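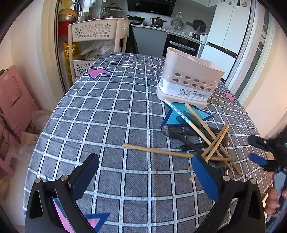
Chapter 2
Teaching a Hand to Tidy Up

Reading time: 11 minutes
Print this chapter | E-mail this chapter

Chopsticks are a wonderful first problem for a robotics club! They are thin, they roll, and they love to hide under other things. Look at the pile on the star-print cloth, with wooden chopsticks crossing one another beside the black-handled tongs and the cream caddy standing behind them. You could sort that lot into the caddy without looking up from a conversation. Now try to write down how you would do it. Which piece do you take first? Where do you hold it? How far do you open your fingers before you reach?

Those questions started the Lirano project at Ruddock School in Brurkotthorpe, and they will keep us busy for this whole chapter. The club met every Saturday and set itself one job, clearing a table of utensils. Members did the job themselves with hand-held grippers, recorded each try, and used the recordings to train a small program they named Pudeck. By the end of the spring term they had 283 recordings, and a very lively argument going about tongs.

You will do the same kind of work, at a smaller size. No motors yet! A hand-held gripper has two fingers that open and close, and that is plenty to begin with. You will be surprised how clumsy you feel for the first ten minutes, and how quickly you start to plan ahead. Keep your notebook open, and write down the misses as well as the good grabs. The Ruddock students found that their notes on dropped chopsticks were the pages they went back to most.

In this chapter you will

- describe a grasp in terms of position, angle, and finger opening
- choose an order for picking up objects that lie across each other
- record 100 tries and sort them by result
- compare your own plan with a partner's

Words to know: grasp, jaw, approach angle, clutter, trial

Before you start

Lay a handful of pencils on your desk so that some of them cross. Using only your thumb and one finger, move them one at a time into a cup. Your partner writes down the order you chose. Then swap, using the same layout, and see where your two lists part ways. Save both lists for Section 2.1, where we turn them into rules.

Last updated: February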